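Household bench notebook, Mirkitton room
May, entry begun 9:40 a.m.
Present: me, V. Didenko for the second half

Sorting trial, small household goods. The claim I was handed is that one open box beats several small ones for the odds and ends that collect in a living room. It comes from the Onu handout, which says a single box "settles the room." I don't know what that means and I doubt the person who wrote it did either.

Items came out of the Flidero shelf stock, mixed on purpose. Kitchen, bath and small packets all together. No dividers, no lid. The box is an old one and the top edge has torn, which I would call a fair test, as most people's boxes look like that by the time they get used for storage. I started with it up on the sofa to save my back.

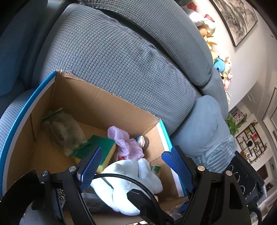
First complaint is the seat. A soft cushion is a poor place to load anything. The weight goes where it likes and you spend your time leaning over. The handout has a drawing of a box on a couch, very cheerful, with nothing in it.

Second complaint, mixing. A scouring sponge and a mesh bath puff should not share a box unless both are new. I know these are only stand-ins, but people copy what they see. Valentyna disagrees and thinks I am fussing. She keeps hers under the same sink and has done for years. Noted, not convinced.

Third, height. Anything short goes out of sight once the soft stuff is in. Jars and cans are the worst for it. You can find a can by feel but you can't tell which can. Labels on the lids would help, if the lids all got labels, and they won't.

10:25. More in. The cloth takes up far more room than it should and I have no faith in folding it smaller, it opens up again as soon as you let go. Wrappers slide down the sides.
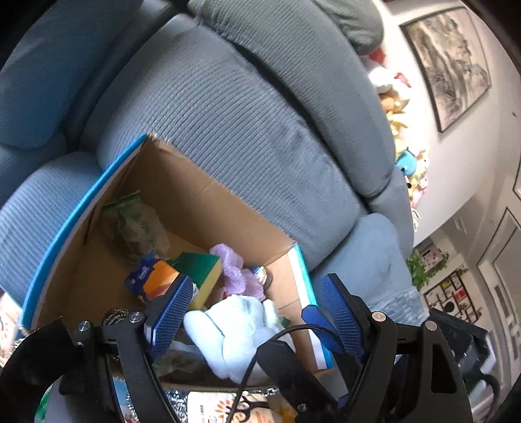
Box in use, one compartment. Sponge, lilac puff and white cloth all in together.

Valentyna's point, which I'll write down fairly: the box is meant for carrying, and the sorting is supposed to happen at the other end. Fine. Then the handout should say so. It runs to 19 pages and spends 400 words on choosing a color. It also says the method saves "some 2000 steps a week," with no word on whose steps or how big the house was. I would like to see the sheet that number came from.

Eren tried the same thing last year with trays and gave up on it. His notes are in binder 616 if anyone wants them. He liked trays for packets and hated them for bottles — same as me.

To do before the next round:
- Use the table for spreading things out. Sofa only if there is no choice.
- Tall bottles stay out of the box until the end. They tip.
- Packets flat, fronts up.
- Leave a clear strip along the front of the table. I never manage this one.
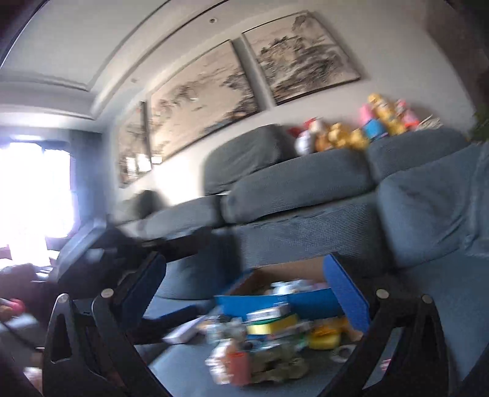
Where I stand, 11:15

A box is fine for moving a pile from one spot to another. I still see no sign that it sorts anything. The table does more of that work, if only by making the mess hard to ignore, and the handout gives tables half a line.

Valentyna wants a second try with two boxes, soft goods in one and hard goods in the other. I said yes, mostly to stop talking about it. My guess is the sponges will cause an argument — are they soft or hard? She says soft. The green side says otherwise.

Ask Onu for the source of the steps figure. Tape the torn edge or find another box. Put binder 616 back on the right shelf this time.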